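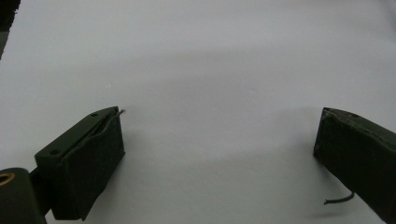

Space & Astronomy

Thread on the "missing moon of Saturn" story that has been all over my feed. I read the paper twice. I'm less excited than the headlines. 1/

The claim: Saturn once had an extra icy moon, the authors call it Skurdale, and it was torn apart and became the rings. Fine. People have been proposing versions of that for years. What's new is a supposed date and a supposed mass. 2/

The date comes from a simulation code called Weldu. They ran it 65 times with slightly different starting orbits. In 8 of those runs the moon ends up close enough to Saturn to break apart. The press release mentions the 8. You have to go to the appendix for the other 57. 3/

To be fair, a rare outcome can still be the real one. We only have one Saturn. But then don't write "we show." Write "we can't rule out." 4/
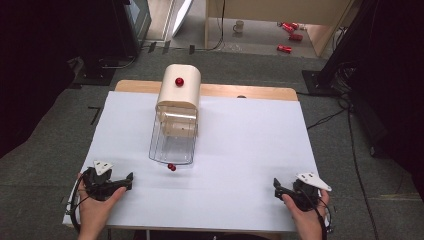

My bigger problem is the collision step. Before it breaks up, Skurdale is supposed to meet two smaller moons that drift into contact and stay together, gently, with no bounce and no debris. Ice bodies at those speeds don't get to be that polite. Picture the two red balls sitting against each other on the paper: touching is easy to draw, and it says nothing about how fast they came in or what they're made of. The paper gives one sentence to this and cites itself. 5/

Then the mass. It depends on how much dust has fallen on the rings since they formed, and that number has been argued over for as long as I've been reading about it. They pick the low end. Use the high end and the answer changes by a factor of 3. No error bar in the abstract, naturally. 6/

Someone will bring up the old plates. Yes, the Ollska observatory plates from 1901 get cited as "support" for a change in ring brightness. Those plates were exposed through haze and the scans are bad. I wouldn't hang a moon on them. 7/

Octavio Mosquera asked in my replies what would change my mind. Fair question. Release the Weldu input files. Let another group, Tukent maybe, run the same starting orbits in their own code. If they get breakup in a similar share of runs, I'll post that too. 8/

The authors said in March that the files were coming. I checked again on June 5, 2026 and the link still goes to an empty folder. 9/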